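Jarkberg Flat Hook Strap, Black

Item 4000-2
Sold in packs of 2
In stock at Cikton and Jakulcombe

The Flat Hook Strap is a narrow black strip with a rounded, hook-like loop at the top. It hangs small items from a rail, a peg or the lip of a shelf, and it takes up very little space next to its neighbors. Most of our customers put it in a utility closet or on the side of a workbench.

The face has a matte finish. Fingerprints wipe off with a damp cloth. Do not use solvents, and do not bend the loop to fit a thicker rail — order the wide version, item 2000, in its place.

Fitting

Slide the loop over the rail from above and let the strip hang straight. Check that it sits flat before you put any weight on it. Straps can be moved along the rail at any time, no tools needed.

Orders and returns

Orders placed before noon ship the same day from our Cikton warehouse. Unused straps can be returned in their original pack. For trade accounts, contact Ye-rin Seok at the Jakulcombe counter.
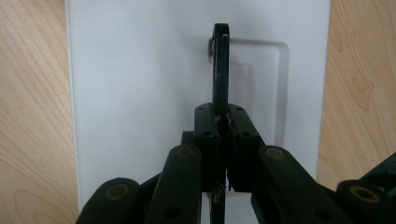
Flat Hook Strap, black, upper end with loop and small round disk.

Customers also bought: Yakubu wall rail, Jarkberg end caps, Jarkberg wide hook strap.

The next delivery of the wide version is due in February.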